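Presum 4 review: planning and replay software for two-handed work

Posted April 29, 2021

I have been using Presum since October, first the trial and then a paid seat. It is a desktop package for people who collect hand-guided demonstrations and want to turn them into motions a real pair of arms can follow. It reads recordings from hand-held grippers, cleans up the tracks, checks them against a model of your arms and exports a plan. Version 4 is the first one I would pay for with my own money. It still has some rough spots.

Installation

The installer is made for Unix systems and nothing else. On our lab machine it went in without trouble. On the older machine in the next room it stopped halfway with a message about a missing graphics library, and the message did not say which one. I found the answer in the release notes, under a heading that had nothing to do with installing. Once the library was in place the rest went fine.

Licensing is by seat, and the seat is tied to a user name. Moving mine to a different computer took one email to the support desk in Udholm and an afternoon of waiting.

Getting recordings in

Import is the best part of the program. You point it at a folder, it lines up the left and right tracks with the head camera video, and it shows you any gap in the timing as a red bar. In the version before this one you had to line up the tracks yourself with a slider, and I was never sure I had it right. Now it matches them from the gripper opening and closing, and I have only had to correct it when one hand stayed still for the whole recording.

The task I used for most of my testing was a small one: a thin stick and a cup, with the right gripper doing the placing and the left one standing by. It is a good test for planning software. The cup opening leaves little room for error, and the stick makes any mistake in the wrist angle easy to see.

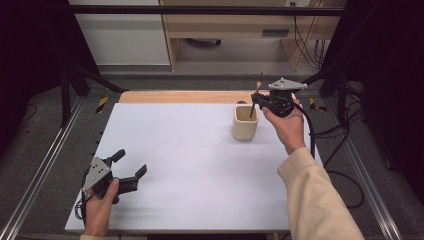 The idle hand is where the cleanup tool earned its keep. People do not hold a hand perfectly still while the other one works, and the small drift ends up in the data. Presum has a setting called Rest Filter that flattens this drift if it stays under a limit you choose. I set the limit low at first and it did very little. At a middle setting it removed the drift and left the real movements alone. At the top setting it started to eat the beginnings of slow reaches, so I would stay away from that end.

Planning

The planner takes the cleaned track and looks for joint motions that follow it. You can tell it how closely to follow, and you can mark parts of the track as loose or tight. I marked the approach loose and the last bit above the cup tight. That gave much better plans than one setting for the whole track.

It is not quick. A batch of 100 recordings took 90 minutes on our machine with both arms in the model. Clive Entwistle, who shares the machine with me, ran the same batch with the left arm locked in place and it finished before he was back from lunch. If your second arm does not do much, lock it.

When the planner fails, it tells you where. A marker shows up on the timeline with a short reason such as "joint limit, right wrist" or "arms too close." I like this a lot. My main complaint is that you cannot filter the list by reason, so with a large batch you are scrolling through a long page and clicking on each one.

Collision checking is decent for tables, walls and other flat things. Thin objects are harder. The stick is treated as a capsule with a thickness you type in, and the smallest value allowed is fatter than a real stick. The planner then thinks the stick is touching the rim when there is plenty of room. I got around it by turning off the check between the stick and the cup for the tight part of the track. That works, but a new user would not guess it.

Perception add-on

The object tracking add-on costs extra. It follows cups, bowls and boxes well if they are not covered up for long. It did poorly on the stick, and it lost a light-colored cup on a white surface more often than I expected. Turning up the edge weight in the settings helped. I would try the add-on on your own recordings before paying for it.

Support and manual

The manual covers every menu but has few worked cases. Cyril Blackburn at Hebden keeps a page of scripts that fill some of the holes, including one that exports the planner failures to a spreadsheet. I use that one every day. Support answers in plain sentences and does not send you back to the manual.

Price

A seat is 2,000 dollars a year, with the perception add-on on top. For one person with a few recordings that is too much, and a free planner with some scripting will get you there. For a group that records every week, the import and cleanup tools save enough hours to cover it.

I have renewed for another year without the add-on. I have also sent in a request for a smaller minimum thickness on held objects, and support wrote back that it is on the list for the next update.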